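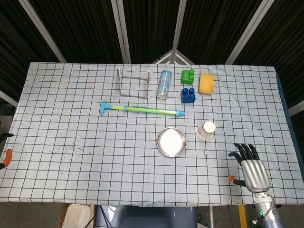 Page last changed: August

How to test whether a robot can clear your table

Every few months a vendor sends a clip of a machine putting away a cup, and somebody in the office wants to know if we can stop paying for tidying. My answer so far is no. I could be wrong next year, so this page gives you a cheap way to check for yourself. You can run it on any arm with a gripper or hand, in a kitchen, a break room or at the end of a packing line.

What you need

A table with a gridded cloth, or any cloth you can mark. The lines let you put things back where they were, and without them you will argue about whether the second try was the same as the first.

Ordinary stuff to lay on it. Mix the sizes and surfaces. A sponge is easy and forgives a bad grip. Chunky toy blocks are easy too, and vendors love them. A paper cup is harder than it looks, and a shiny metal dish gives many cameras trouble with glare. Add something long and awkward, such as a pump-style water gun, and something tiny, such as a die.

A timer, a notepad and a person with no stake in the result.

Step 1. Write down the chore before anyone touches the robot

"Clear the table" is too loose. Write "cup in the bin, sponge by the sink, dish in the rack, die in the drawer," or whatever you need done. The Stiteck demo sheet we were handed had "object interaction" as its goal, and a robot can pass that by knocking something over.

Step 2. Scatter the objects yourself

Don't let the operator do it. Leave some things close together and at odd angles, the way people leave them. Tip a can on its side. Put one small item right beside a bigger one. If the operator asks you to straighten something, you may agree, but write it down as help.

Step 3. Have a person do it first

Time it once, at a normal pace. In our break room it took 30 seconds, and that included wiping the table, which we hadn't asked for. Keep that number in sight for the rest of the test. Sales material from Kastari compared its arm only with its own older arm, and the older arm was very slow.

Step 4. Run the robot on one object at a time

Give it 12 tries per object. Change the position a little between tries. For each one, record the time, whether the object reached the right place, and whether a person stepped in. A nudge counts. So does restarting the software.

Watch thin-walled things closely. An upside-down paper cup held between two fingers over a table is a fair piece of work, and I don't want to sneer at it. But lifting is the start of the chore. The cup still has to get somewhere, be let go, and keep its shape if you plan to use it again. Score the lift and the delivery in separate columns or the good lifts will hide the bad deliveries.

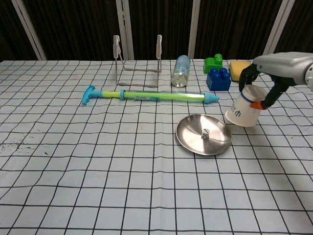
Step 5. Run the whole table

Now let it work through everything with no breaks. This is where our trial of the Oyelaran setup fell apart. It had done well on single objects, then spent 8 minutes on the full table and left 2 things behind. A person was standing by the entire time, so the labor saved was less than zero.

Step 6. Do the sums with the helper included

Add up the minutes of anyone who set up, watched, reset or picked something off the floor. Most of the cost sits there. Fliltus quoted us for the arm and left the minder out, and when I asked, the reply was that supervision would go down over time. Maybe it will – ask for it in the contract.

Reading your results

If the robot handles only the sponge and the blocks, you have bought a block mover. That may still suit a shop floor where every part is the same shape and shows up in the same spot. For a home or a break room it won't do.

If it gets through the mixed table unaided, even slowly, run it again on another morning with different light before you believe it. Then send me your notes. I keep a file of passes, and there is plenty of room left in it.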